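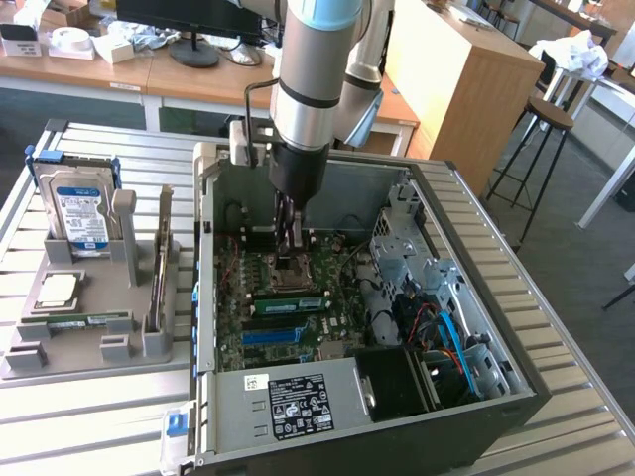

Week two of the Brevier build challenge, and our club has picked PC assembly as its task. The CPU goes first. It starts flat in its pocket on the gray fixture and has to end up in the socket, which is still empty. The hard drive waits upright in the back slot.

Placement script is at 646 lines now – too many. I'm cutting it down before the next session.

Goal is 16 clean runs in a row by December. Best so far is 2.

Rules say one restart per run. We used ours early.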